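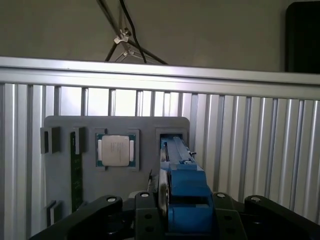 December
By Mercy Rugemalira

Welcome to the Rorero build gallery! Every winter we pull a batch of retired office desktops out of storage at Treria and get them ready for new homes, and this time the pile came to 70 machines, all the same tower. I love this job. You open the side panel and everything you need is right there, with room for your fingers (most of them, anyway). The Mushi library gets the first lot and the rest are spoken for.

Open tower on the bench, with the socket bare and its lever in view. I could look at a clean green motherboard all day! The gray tray next to it is 3D-printed, with a pocket for the CPU and a slot at the back where the hard drive stands up in its blue carrier. We went through 7 versions of that tray before the posts came out the right height, and I'm keeping every one of them.
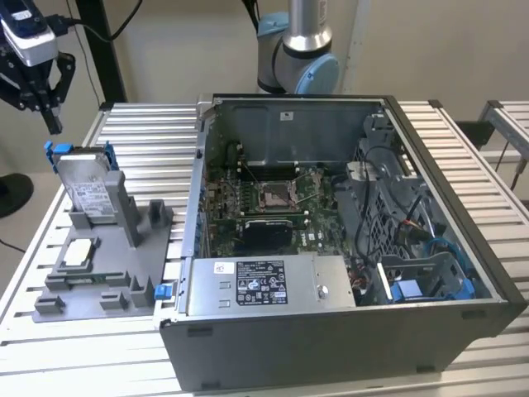
Irkano wrote in to ask whether we reuse the old thermal paste. No! Old paste gets wiped off and a fresh dab goes on, every machine. Irkano also says the blue carriers are the best thing about these towers, and I agree completely. A drive goes in without a screwdriver, and you feel a lovely click when it seats.

A word on cables, too, as they're my favorite part to get right. I like to tuck them in by the drive cage before the cover goes on, then run a finger along the edge to check that none of them will get pinched. It takes a minute and saves a lot of muttering later. 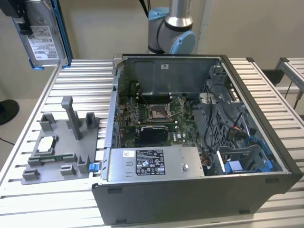

Power supply at the near side, drive cage at right, Dell logo on the board.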